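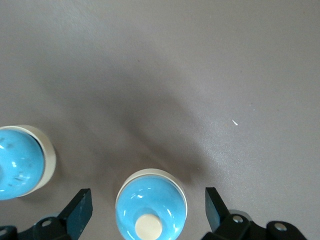
Berenice Cortés has written obituaries for hire since a cousin's funeral left her, she says, "furious at an adjective." The adjective was "beloved." It appeared four times.

She works from a back room in Trujillo and charges by the piece, with a limit of 821 words. "People ask for more. I tell them Napoleon could be done in 821."

Families usually send her a list of jobs and a list of survivors. She reads both and then calls to ask what the person complained about. "That gets them talking. One daughter gave me 12 minutes on her father and the price of stamps. I used two sentences and she cried at both."

Does anyone ask her to lie? "They ask me to round up. A man who went fishing twice is an avid outdoorsman." She allows it, mostly. What she won't do is rank the grandchildren, a request she has had more than once, the last time in April.

Her own obituary is written and sits in a drawer. She is 64 and revises it every year. "It keeps getting shorter," she says. "My sister has seen it. She wants to know why she's in the last paragraph."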